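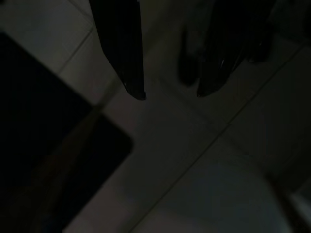
Rana two-finger gripper, replacement finger set

Supplied by Favimport. Fits all Rana wrists with the Zolham mounting plate. Each set contains two fingers, left and right, and 4 screws.

Service interval: inspect every 3,000 cycles. Check the tips for wear and the screws for play. Replace both fingers together.

Fitting
Power down the arm and support the wrist. Remove the old fingers, wipe the mounting faces with a dry cloth and seat the new ones by hand before tightening. Run the open/close routine with nothing in the grip, then reset the cycle counter. Allow around 7 minutes.

Keep the wrist camera lens clear of grease. After any finger change, repeat the camera alignment from the service menu.

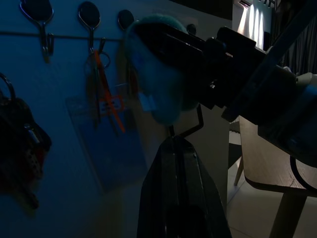

Can I fit a new left finger and keep the old right one?
The tips wear at different rates and will not close square, so the set is sold only as a pair.

Part no. 1108. Technical contact: Zoi Tzanetos.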